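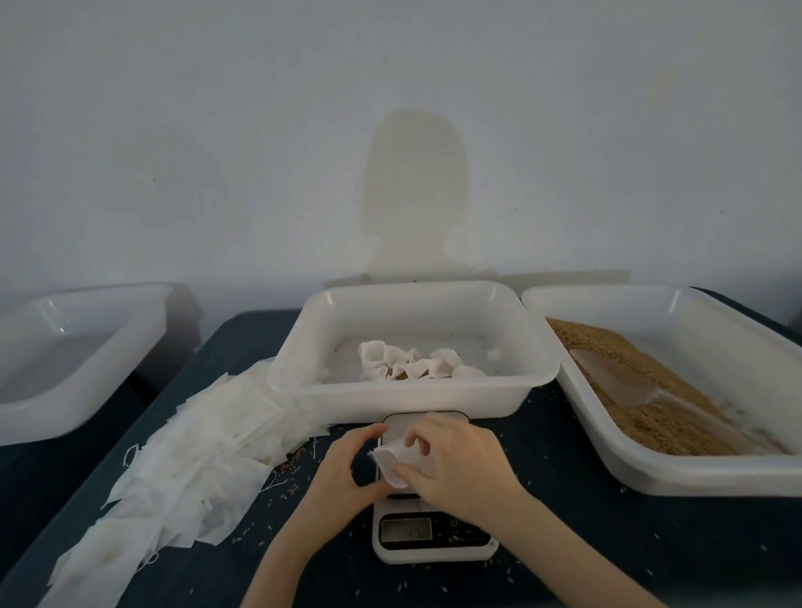

はかりの上で小袋の口をつまんでいるところ

トップ > 部活・サークル > ロボット > 連投まとめ
読了目安:6分

ロボット部の秋プロジェクト、やっと人に話せるところまで来たので連投します! 長いです。興味ある人だけついてきて〜

お題は「穀物を小袋に詰めて重さをはかる」。人間なら何も考えずにできる作業を、ロボットに見よう見まねで覚えてもらいます。いわゆる模倣学習ってやつ。チーム名はGalisov。由来は聞かれても困る(語感です)

7月の時点では、私は「袋詰めなんて楽勝でしょ、もっと派手なのやろうよ」と言ってました。ごめんなさい。袋、めちゃくちゃ難しいです。7月の自分に一日じゅう袋を開けさせたい。

何が難しいって、布って毎回かたちが違うんですよ。箱なら角があるし、コップなら縁がある。でも薄い不織布の袋は、置いた瞬間にくしゃっとなって、口がどっちを向いてるのかもわからない。人間は指先でちょっとこすって二枚に分けるんだけど、あの「ちょっとこする」を言葉で説明できる人いますか? 私は無理でした。

なのでまず人間の手の動きをたくさん集める。すくって、入れて、はかって、口を整えて、トレーに置く。これで1本。目標は800本で、今朝の時点で485本近くまで来ました。半分超えたよ!!

やってみてわかったんですけど、同じ作業を繰り返すと人ってどんどん雑になるというか、近道を覚えるんですよね。最初は両手でそーっと持ってた袋を、だんだん片手でひょいっとやるようになる。上手にはなってるんだけど、データとしては前半と後半が別人。ベンヴィンダ先生(Benvinda Salgado先生、うちの顧問です)に見せたら「別人でいい、ただし記録しなさい」と言われて、担当者と順番を全部ノートにつけることにしました。

で、このノートがけっこう面白い。私は袋を左手で持って右手で口を折る派。Beatrizは先に袋を平らにのばしてから開ける派。どっちを手本にするかで昼休みがまるまる消えました(結論:両方入れる)

もうひとつ揉めたのが、こぼれた粒をどうするか問題。机にぱらぱら落ちるんですよ、どんなに気をつけても。毎回きれいに掃除してから撮る案と、そのまま続ける案があって、私は断然「そのまま」派でした。本番の机にだって粒は落ちるはずだし、きれいな机しか知らないロボットに育ってほしくない! Beatrizは「せめて条件をそろえてから比べたい」と。うーん、正論。
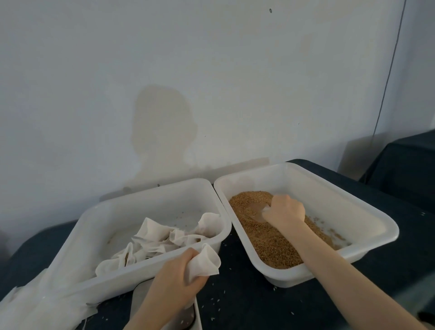 Beatriz Lobo:横からごめん、条件をそろえる話はまだあきらめてないよ。掃除した回としてない回を分けて学習させて、成績を比べるところまでやろう。表は私が作る。

↑というわけで、比べることになりました。表、よろしくお願いします!

続き。すくう動作についても語らせてください。スコップを穀物に差し込むとき、人間は手ごたえで深さを調整してるっぽい。山になってるところと底が見えかけてるところで、手首の角度がぜんぜん違うんです。動画を見返すまで自分でも知らなかった。

だから山のかたちを変えながら集めるようにしました。奥に寄せたり、片側に寄せたり、平らにならしたり。最初の週はこれをやってなくて、試しに学習させたモデルが、粒のない場所で堂々とスコップを動かしてたんですよね。空気を山盛りすくって、袋に丁寧に注いでた。所作だけは完璧で、部室じゅうで拍手しました。

はかりの話も。重さの目標は決めてるんだけど、ぴったりを狙うと人間もちまちま足したり戻したりするでしょ。この「戻す」動作を手本に入れるかどうか。私は入れたい。失敗しない手本だけ見せると、ちょっとずれたときに立て直せないんですよ。先輩たちが去年やったブロック積みの報告書にもそう書いてあって、読んだときは「ふーん」だったのに、いま読むと全ページに付箋を貼りたい。

ソフトの名前はPlurkarariにしました。集めた動画に「すくう」「入れる」「はかる」みたいな区切りをつけるツールで、部員の手作り。まだボタンを連打すると落ちます。落ちるとその日の区切りが消えるので、みんな異様にやさしい手つきでクリックしてる。保存まわりは今週中に直したい……。

区切りつけの作業は地味なんですが、私はこれが一番好きかも。どこまでが「すくう」で、どこからが「入れる」? スコップが穀物から離れた瞬間? 袋の上に来た瞬間? 決めたつもりでも、二人でつけると必ずずれる。いまは「スコップが袋の口に届いたら次」というルールで統一中です。

今日(2021/10/23)は学習を一回まわして、実機で21回試しました。最後まで通ったのは6回! 少ないと思うかもしれないけど、先週は0だったので! 0が6ですよ!!

失敗の内訳は、ほとんどが袋の口を開けるところ。二枚いっしょにつまんで、閉じたままの袋に上からざーっとかけちゃう。すくうのと、はかりに載せるのはかなり安定してきました。なので次は口を開ける場面だけを重点的に集めます。最初から最後まで通さなくていいぶん、ペースも上がるはず。

あと、袋の置き方も変えてみる予定。少しずつずらして重ねておくと人間は取りやすいんだけど、グリッパーだと下の袋までついてきちゃうんですよね。一枚ずつ離して置くのは負けた気がするので(何に?)、まずは重ね幅を広げるところから試します。

発表会はMeirelesホールで、他校のチームも来ます。うちは実演の予定。本番で空気をすくったら、それはそれで見てください。

部員も募集中です。ロボット経験なし大歓迎、私も春まではんだごてを逆に持ちそうになってた人間です。必要なのは袋を開ける根気だけ! 放課後、部室のドアをノックしてくれれば誰かいます。

質問あったらここにぶら下げてください。明日は私が区切りつけ当番なので、返事は夜になります〜

コメント(4)

もちこ
空気を丁寧に注ぐロボット、見たすぎる。発表会でその回の動画も流してほしいです。

Skuleck
うちのチームは洗濯物たたみで同じ沼にいます。布はほんとに言うことを聞かない。袋の口を開けるところは、指先を濡らす代わりにグリッパーの先にシリコンを貼ったら少しましになりました。硬さを変えて何種類か試すといいかも。

投稿者
Skuleckさん、シリコン! 明日さっそく部室の引き出しをあさります。貼ったら今までの手本データとの相性も見ないとですね、結果はまたここに書きます!

通りすがりのOB
去年の報告書に付箋を貼ってもらえてうれしいです。付録の失敗集も読んでね。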